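When the robots came to my work

I work in a parts library. It's a bit like the library at your school, except that lots of the things on our shelves aren't books. People from all over Flalatbridge borrow tools, games, craft kits and odd bits and pieces, and when they bring them back, somebody has to sort the lot. For years that somebody was me!

Sorting sounds easy, doesn't it? Try doing it with 1,000 things in a week. You pick something up, work out what it is, put it in its spot, and reach for the next one. By the end of the day my shoulders were sore and my brain felt like porridge.

So last winter our boss told us we'd be getting a robot arm, and that a company called Mideo would help us teach it. I'll be honest, I was a bit grumpy. Was it going to take my job? I asked that in front of everyone, and I'm glad I did, because half the room was wondering the same thing.

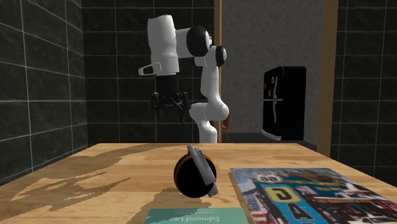 First up, we had to decide which jobs the arm should do. We made a big list at morning tea. Lifting the same sort of thing over and over went on the robot's side. So did tidying up after closing time. Helping a kid find the right puzzle stayed with us, and so did fixing a toy with a wobbly wheel.

Then came the teaching. A robot arm doesn't know what a book is. It doesn't know a book can be slippery, or that you shouldn't grab a lamp the way you grab a ball. You've seen a thousand mugs in your life, so your hand just knows what to do. A robot has to practise.

A lot of that practice happens inside a computer, in a pretend room with a pretend arm. It works a bit like a video game. If the arm drops something in there, nothing gets broken and nobody has to find the dustpan. You press a button and have another go.

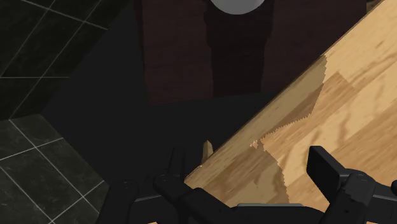 My new job is to check those practice runs, and I like it much more than I thought I would. I look at how close the fingers get to things, and I write down what I'd do differently. Our team has been through 1,622 tries so far, and some of them are very funny. (My favourite robot mistake is when it closes its fingers on nothing at all and carries on as if it's holding something.)

There are four of us on the team. We all had to learn new stuff, and it was hard at first! I'd never used the program before, and I got cross with it more than once. One workmate didn't enjoy the change and moved over to our Citutbridge branch, where the sorting is still done by hand. I miss having a chat with her at the bench, and I think it's fair to say that robots at work change things for people in ways that aren't always fun.

But my shoulders have stopped hurting, and I'm home by 6 most nights. 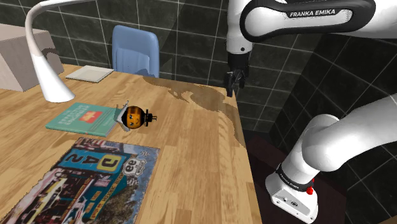
Words to know

Automation: getting a machine to do a job, or part of a job, that a person used to do.

Gripper: the robot's "hand". Ours has two fingers. Have a go at picking up your pencil case with just your thumb and one finger and you'll get the idea.

Simulation: a pretend version of a place, made on a computer, where a robot can practise.

Something to try at home

Pick a chore you do all the time, like setting the table. Write down every tiny step, even the silly ones like "open the drawer". Then ask a grown-up to follow your steps exactly and do nothing extra. Did you end up with any forks?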